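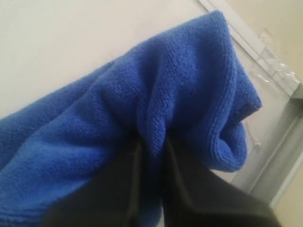 Asance Two-Finger Wiping Station — Demonstration Unit

The Asance is sold by Tromedex as a wiping arm, meaning it takes hold of a cloth and goes over a surface with it. It will also do other things, according to the brochure. We stock it for the wiping.

Most people who ask about it want to see it first, so we keep one running in the showroom at Lombardi Street and open the doors twice a year. The April open day was moved, then moved again, and is now set for 30 June 2020. Shabani Rashidi will be running the arm. He has wiped the same panel with it more times than he cares to discuss and can answer nearly any question, including the ones about the price.

What you get to see

The demonstration lasts 11 minutes if the arm is in a good mood. It picks up a microfiber towel, closes two black fingers on it, and works across a smooth off-white panel. Microfiber is harder than it sounds. A towel has no handle and no agreed shape, and it bunches up wherever you pinch it. If the fingers take too little, the cloth gets left behind. If they take too much, you are polishing with a knot.

The small camera at the wrist looks straight down the fingers at whatever they are holding. We put its picture on the big screen during the demo, and visitors tend to watch that instead of the arm, which hurts the arm's feelings.

Bring your own cloth if you like. Last year a man brought a wool sock. The Asance managed it. The sock was returned.

What comes in the crate

Arm, two-finger gripper, wrist camera, controller, power cable, 6 spare finger pads and a manual translated by someone in a hurry. Towels are not included — we sell them by the bundle, in blue.

Reach, payload and other disappointments

It is a bench arm, and it cleans what is in front of it. It won't do your windows from the parking lot, and it won't fold the towel afterward. A Sturnance rail kit lets it slide sideways and cover a longer panel, and adds 330 dollars plus an afternoon of your life. Corners are possible with the soft pads fitted. Shabani says "possible" in a particular tone, so ask him to show you.

Coming along

Groups are limited to four at a time and there is no charge. Use the side entrance, as the front one sticks. Please don't lean on the bench while the arm is moving. It stops when bumped, and then everybody has to wait while it finds its starting position again, slowly, like a man looking for his glasses.

Orders placed on the day ship from our own stock. Everything else comes when Tromedex sends it.

Share this page (4)
0 comments

We use cookies to remember your cart. By continuing to browse you accept this.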